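Teaching the Drawer

In an office in Vatport, people are paid to open the same cabinet over and over, using somebody else's arms

Faustine Sabatier starts at eight in the morning with her wrists. She rolls them one way, then the other, and pulls each finger back until it clicks. Then she puts on the headset, picks up the two hand controllers and waits for a tone. When it comes, the robot on the other side of the partition lifts its arms to match hers.

She has been doing this for Gostari since November. Before that she drove a reach truck in a warehouse, and she says the two jobs have more in common than people expect. In both, she is moving something heavy and expensive in a small space, and in both, the thing she most needs to see tends to be hidden behind the thing she is moving.

Gostari trains robots to do chores in offices. The company has one floor of a building near the harbor, furnished like an ordinary workplace with gray striped carpet and pale wood cabinets. The robots learn from demonstrations. A person takes control of the machine and does a task through it, and everything is recorded: what the cameras saw, where each joint was, how hard the motors were working. With enough good recordings of one task, a program can be trained to produce the motion without the person.

What counts as enough is an argument that runs through the whole company. For the drawer task, which is what Sabatier is working on this month, the number on the whiteboard is 400.

"Four hundred good ones," says Solange Le Goff, who runs the training floor. "You can have any number of bad ones. I don't care how many bad ones you make as long as you mark them."

What the operator sees

The headset shows Sabatier a wide view from the robot's head. She can also call up smaller pictures from the cameras close to the hands, and new operators usually hate those. The head view makes sense right away. It looks like standing in a room and looking down. The close views look like having your face pushed into the furniture.

She got used to them in her second week. A large dark shape across the top of the picture stopped bothering her once she learned to ignore everything except the fingertip and whatever was nearest to it. From up close, most objects lose their names. There are edges, shadows, screw heads and a bit of carpet, and the operator has to decide which of these matters for the next two inches.

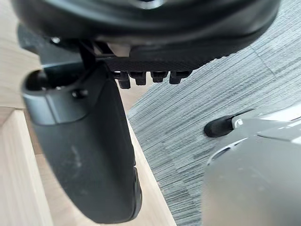
The close view: a silver-gray gripper finger and its black rubber pad, lower right, with carpet between the pad and the parts hanging ahead of it.

Depth is the hard part. A pad that seems to be touching something may have a hand's width of empty space in front of it. Sabatier checks by moving sideways. If the near thing slides across the far thing, there is still room. She does this without thinking about it now, a small sway before each contact, and it shows up in her recordings.

That caused some trouble. The first program trained on her demonstrations swayed too. It would bring the hand up to a handle, drift left, drift right, and then go in. Le Goff's engineers wanted her to stop. Sabatier said she could stop, but she would hit things. They tried it for two days and she hit things.

In the end they kept the sway. The engineers found that the drift gave the cameras a better look at the gap, and the program made fewer mistakes with it than without it. Sabatier did not get a bonus for this. She did get to name the setting in Gredeo, the software Gostari uses to sort its recordings, and it is listed there as "faustine_wiggle," on by default.

By hand or by headset

There are two ways to show a robot what to do, and Gostari uses both. In the first, the operator stands next to the machine, switches the arm into a loose mode and moves it by hand, the way you would guide a child's arm through a tennis swing. The motors hold up the weight of the arm and otherwise let it go where it is pushed.

This works well for short motions. It is a good way to teach a push or a turn, where the feel of the contact matters and the path does not have to be long. The operator can feel the resistance directly. The drawback is that the operator is in the way. Hands, sleeves and shoulders get into the recordings, and a program trained on them can start to expect a sleeve.

The second way is remote control, with the headset and controllers. It keeps the operator out of the picture and lets both arms move together. It is also slower to learn and worse for the neck. Gostari's controllers buzz when the robot's fingers meet something solid, but a buzz is a crude signal. Sabatier describes it as trying to find your keys in a coat pocket while wearing ski gloves.

Le Goff came to Gostari from Delorme, a maker of kitchen cabinets and drawer fittings, where she spent years testing hinges. She had no background in robots. What she had was a clear idea of all the ways a drawer can misbehave. It can stick, rack to one side, or come out much faster than you expected. It can look open when it is only hanging forward on a worn runner.

Her first change on the training floor was to stop people from using new cabinets. New cabinets open too well. She had some of the runners swapped for older ones, and asked for things to be left where office workers would leave them. Binders get pushed onto whatever flat space is free. Doors get left open.

The second change was about starting positions. Operators had been putting the robot back in the same spot before each try, because it was easier and the recordings looked tidy. The programs trained on them were fine as long as the robot stood exactly there. Move it a few inches and it would close its fingers on air. Now the operators have to shift the robot between tries, and they have to begin some of them with a hand already in an awkward place.

A morning on the drawer

The drawer task is simple to write down. Get the fingers of one hand to the bottom edge of the drawer front, take hold from below, and draw it out. The other arm stays low and out of the way. The doors under the drawer may be open or closed, and the binders on top are to be left alone.

Taking hold from below was Le Goff's idea as well. The robot has no trouble with a big handle, but plenty of office drawers have none, and people open them by hooking their fingers under the front. For a person this takes no thought. For an operator looking down through a headset, the edge she needs is the one she can't see, and the fingers vanish from the head view at just the moment they start to matter.

Sabatier works in sets of 10. After each set she lifts the headset, drinks some water and marks the tries in Gredeo. A try is good, bad or odd. Good means the drawer moved the way it should and nothing else did. Bad covers everything from a missed grip to a bumped door. Odd is for the ones where the drawer opened but she would not want anybody to copy how.

A second person stands close by during every set, on the robot's side of the partition. Gostari calls this the floor job, and the operators take turns at it. The person on the floor has the stop button, and also resets the furniture and calls out anything the headset can't show. Most of what gets said is very short. Higher. Wait. Your left is drifting.

The left arm drifts because operators forget about it. All their attention goes to the hand that is doing the work, and the other one slowly follows, or sinks, or turns palm up for no reason. Sabatier's fix is to rest her left elbow against her ribs. It keeps the robot's left hand low in front of its body, a good distance from the cabinet, and she can put all her thought into the right.

She had finished 84 good tries by the time the rest of the floor broke for lunch, which Le Goff says is a strong morning. Sabatier thought some of them were closer to odd, and went back through them with a sandwich in her hand. 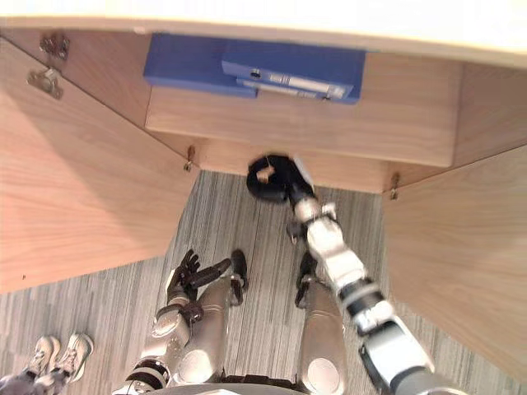
What the program does with it

The trained version runs in the afternoon, when the operators are tired and the engineers have had time to load the newest recordings. The headset goes on its hook. The person on the floor stays where they are, thumb on the stop button.

It is an odd thing to watch if you have spent the morning with Sabatier. The approach is hers. The elbow stays in on the left. There is the little drift before contact. Then there are parts that belong to other operators, such as a pause of almost a second with the fingers curled. Le Goff thinks she knows who the pause comes from and prefers not to say.

On the cabinet it has practiced with, the program opens the drawer 98 times out of a hundred. Le Goff does not like this number to be repeated without the rest of the sentence. On a cabinet it has never met, the result is much worse, and she will not give a figure until there are enough cabinets to make the figure mean something. She has asked her old employer for a truckload of returns.

The failures tend to look alike. The hand goes in a little low, the fingers close under nothing, and the arm pulls back with great confidence. A person would feel the miss at once and try again. The program has very few examples of trying again, for the simple reason that the operators got good at their work and stopped missing.

So this month some of the sets are deliberately clumsy. Sabatier is told to miss, notice and recover, and to do it in a different way each time. She finds it harder than doing the job properly. Her hands want to correct before she has let the mistake happen, and she has ended up closing her eyes for the first part of the reach.

Pay and necks

Operators at Gostari work half days in the headset and half days on the floor or at a desk. It used to be longer, until two of them went out with neck pain in the same week. Sabatier would like the headset to be lighter and the chair to have arms. She has asked for both in writing.

People often ask whether she minds training a machine to do what she does. She answers that opening drawers was never her job before this one, and that the list of tasks on Le Goff's wall is long. After the drawer comes putting a binder back on a shelf with its spine facing out. After that comes a coat hook, and then a window blind, which everyone on the floor is already dreading.

At a quarter past four she took one more turn in the headset to finish off a set. The first reach went in low, by design. The fingers closed, came away and opened again. She swayed left, swayed right and went back under the edge. The floor person said "good," and she marked it odd.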